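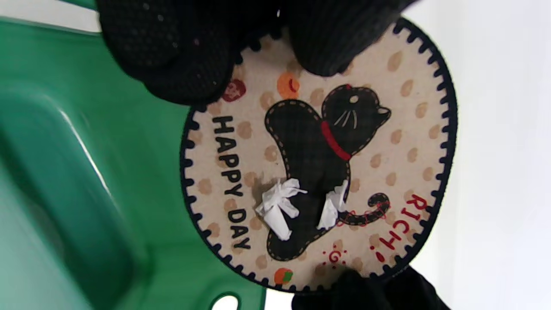
Ticket 4000-43 – Wikholm Veno coupe, hesitation under load
Opened Aug 14, 2026
Status: open, waiting on parts

Customer reports car falls flat at 4000 rpm in second and third, picks up again after a couple of seconds. Only once fully warm. Idle fine. No warning light on the dash.

Plugged in. One stored code, fuel pressure low, bank 2. Cleared it, went out on the bypass, came straight back on the first long pull.

Tried so far:

Fuel filter – changed. No difference. Old one looked ok tbh.

Coil packs swapped side to side. Fault stayed on bank 2 so not coils.

Air intake off and checked for splits. One clip loose, refitted. Still does it.

Pressure reading at the rail: good at idle, drops 34 psi under full throttle then recovers. Bank 1 steady the whole time.

So either the high pressure pump on that side or the wiring to it. Wiggled the loom with engine runing, nothing. Connector has a bit of green on one pin, cleaned it up, road test again – slightly better?? then same as before.

Rang Głowacki for a pump. None on the shelf, they're asking the importer. Clolus do a rebuilt one but without the regulator, and I'd want both done together given the labour to get at it. Rear of the engine, inlet manifold has to come off.

Update: found an old bulletin for this model, early cars had a heat shield missing next to the pump relay. Ours is missing. Relay too hot to hold after a run. Swapped relay with the horn one (same part number) and got two clean pulls before it went flat again. Might be both faults, might be just heat.

Next: make up a temporary shield, new relay, retest from cold and again when properly hot. Hold off ordering pump til thats done. Customer told, fine to leave the car here.

Do not road test with less than a quarter tank pls, muddies the readings.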